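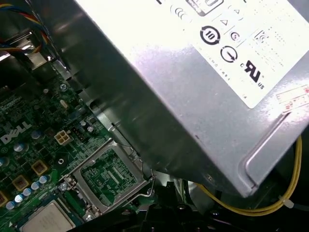

**Ticket 774, reopened Monday.** I don't buy the "dead power supply" diagnosis and I'd like it taken off the ticket before somebody orders another one. The Dritel note says the Dell shuts off after 30 seconds, so the supply must be bad. Did anyone test it? The four-pin connector by the DELL logo is bare in the case, and the first note doesn't say whether it was plugged in when the shutoffs happened. The socket is open too, pins exposed, with a processor sitting down at the corner of the board. If it was out before we got it, I want that written down.

**Tried so far**

- Supply on the Arkcombe tester: passes. Ran it again after lunch, same result.
- Different wall outlet: no change. Didn't expect one.
- Pronance diagnostic stick: never gets far enough to load.

Xinyi Fang thinks it's memory. Maybe. She has been right about these before, but the beep code in the first note doesn't match any list I can find, and I suspect it was written down from memory too.

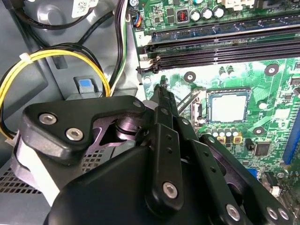 *Board with CPU in socket, memory slots above it.*

**Next**

1. One stick at a time, each slot, write down what happens.
2. Check the four-pin before every power-on. Initial it.
3. Ask Ndung'u what was changed in August. "Nothing" is not an answer I'll accept twice.

Status: open. Do not order parts.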